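Threads > Family > Indoor play

October | Leonilde Guerreiro
2 min read

1/ It rained all week in Ukley and Tomás wanted to ride the 113 bus. We ride it to his grandmother's and he knows all the stops. I wasn't going out in that, so we built one in the hallway.

2/ The box came from a new dryer. The store was going to flatten it and I asked them not to. If you want a big box, ask early in the day. By four o'clock they're usually in the compactor.

3/ I cut the door on three sides so it folds out. Windows I did with a bread knife, which works better on thick cardboard than the box cutter did. Tomás drew the lines first. They aren't straight and I cut them where he drew them.

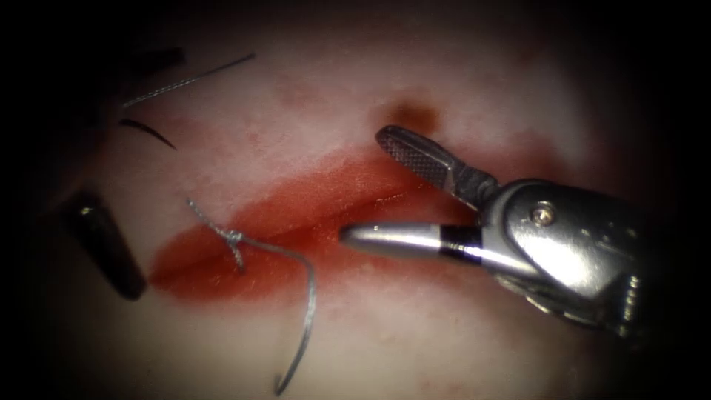 Red incision running across a pale tissue pad, with instrument tips at its right.

4/ Seats are two couch cushions. We tried dining chairs, but they made him too tall and his head pushed the roof up. The steering wheel is a paper plate on a brass fastener. It turns. The first plate tore by lunch, so use two glued together.

5/ Tape: masking tape doesn't hold. Packing tape holds but you can't paint over it. I ended up with packing tape inside and brown paper tape outside, and that has lasted.

6/ For paint we used what was left of the bathroom wall color. It's a gray green and the real bus is blue. He was upset for a few minutes, then decided it was the night bus. It took one coat and dried by supper with the heat on.

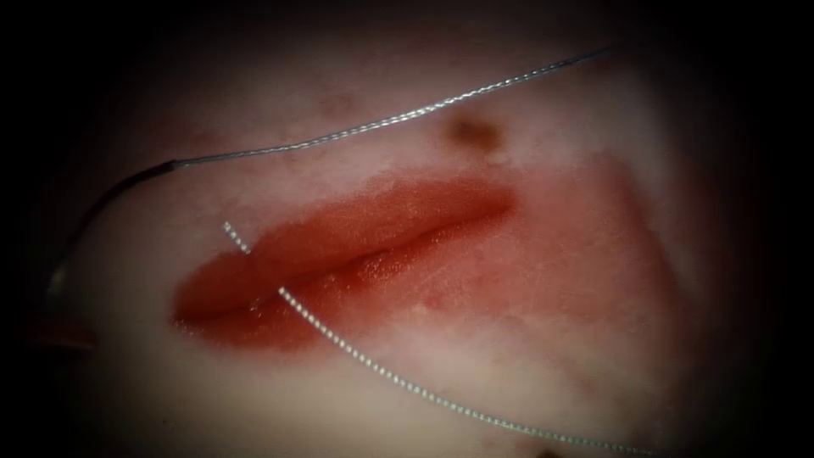
7/ Tickets. This ended up being most of the game. We cut up old envelopes and he stamped them with a cork. Everybody needs a ticket, including the cat and me carrying laundry past. If you don't have one you have to go back to the kitchen and start over.

8/ He also made a stop button out of a jar lid. You press it and he yells "stopping." He doesn't always stop.

9/ A few people asked about age. He's five. His cousin is two and mostly sat in the back and pulled the tape off, so I'd put the tape up high if you have a little one around.

10/ The bus is still in the hallway and we walk sideways to get to the bathroom. I've said it can stay until the end of the month. He wants to keep the steering wheel after that, and I said fine.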